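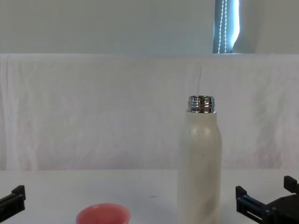
An uncapped insulated bottle and a small bowl on the tabletop between the two grippers at the Tosville lab. Credit: Clavness Robotics Laboratory

Two-armed robots learn shiny objects faster when training starts positions are spread out, Clavness study finds

TOSVILLE, October – Researchers at the Clavness Robotics Laboratory have reported a method for choosing practice demonstrations that lets a two-armed robot handle reflective household objects with fewer training examples. The results were released this month in a technical report written with the engineering firm Claeys.

Robots that learn by demonstration are guided through a task by a human operator many times over. The recordings are then used to train a control policy, the software that decides how the arms move. Collecting the recordings takes up most of the time and cost of a project. Polished metal makes the job harder, as its highlights shift with the viewing angle and can throw off a robot's estimate of where an edge is.

The Clavness method, called Fladley sampling after the test bench on which it was developed, plans where objects should be placed before each recording. Software compares the positions already covered and proposes the next one in the part of the table with the least coverage. The operator sets out the objects, checks them against an overlay on a monitor and records the demonstration.

In the main experiment, the team trained one policy on 400 demonstrations with objects placed by hand at the operator's discretion. A second policy was trained on 103 demonstrations placed with Fladley sampling. Both were tested on the same tasks, which included gripping a metal-necked bottle, moving a bowl next to it and tipping the bottle over the bowl. The second policy matched the first on gripping and moving, and fell slightly behind it on tipping.

The test set covered 12 household objects. All of the recordings used a plain white backdrop and a camera at chest height, so that differences between the two policies could be traced to object placement and not to changes in the surroundings.

The report lists several limits. The method was tried on one pair of arms, in one room, under even lighting. It has not been tested on cluttered tables or with objects that are moved during a task. Transparent objects were left out. In 3 of the 12 object categories, the planned positions gave no measurable benefit over hand placement. The authors think the shape of those objects left so few workable grips that placement made little difference.

Claeys provided the placement software and will maintain it. The laboratory plans to repeat the experiment with patterned backdrops and with light coming from one side. A further round of recordings will look at the tipping task, where the team expects that more demonstrations of the final wrist motion are needed.

The technical report, the placement software and the full set of demonstrations are available on request to research groups and schools.

About the Clavness Robotics Laboratory
The Clavness Robotics Laboratory, based in Tosville, studies how robots with two arms can learn everyday tasks from human demonstration.

Media contact: Clavness Robotics Laboratory, Press Office, Tosville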